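Parallel fingers for boxing small corded items: flat or angled?

Noelia Benítez
August 2020

I'm trying out two sets of fingers on a two-arm cell. The job is a wired mouse and its leaflet into an open cardboard box. One set is the Manzano flat finger, the other is the Furkow with the angled tip. Controller is a Nullance, same grip force for both.

The mouse body is fine with either one. My trouble is the cord. The flat fingers hold it but drag the coil open on the way up. The angled ones keep the coil neater but drop it more. I did 50 cycles with each and the results were close enough that I don't trust them. The leaflet goes in first and lies flat in the bottom of the box.
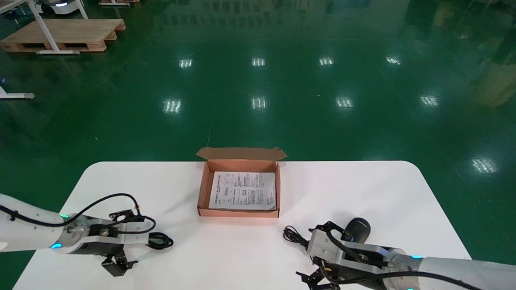
Things I've already changed:

- Speed on the lift, down to 137 mm/s. Helped a bit with the flat set.
- Rubber pads on the flat set. They grabbed the cord and wouldn't let go over the box.
- Box position. Moving it to the far edge of the table gave both arms more room, but the lid flap has to stay folded back or the wrist clips it.

Is it worth buying a third set, or is this a programming problem?

Casimiro Collado

Programming, mostly. Don't pick the mouse and the cord with the same arm. Let one arm take the mouse body and the other take the coil at its middle, then lift both together and lower the cord first. We did it that way at Cosex with plain flat fingers and never went back to the angled ones. If the coil is already loose and tangled when it gets to the table, no finger will fix it. Put a twist tie on it upstream if you're allowed to.

Also, 50 cycles isn't enough. I'd want 600 per set before spending money.

Visitación Sepúlveda

Get suction.

Eusebio Toledo

Suction won't hold a cord. It might do the leaflet.

I agree with Casimiro about using two arms, but check your wrist camera as well. A black cord against black fingers is hard to pick out, and ours was guessing the grasp point by up to a centimetre. We put grey tape on the inside of the fingers and the misses dropped off. The tape lasts roughly 2,000 picks before the edges lift, so keep a roll at the cell.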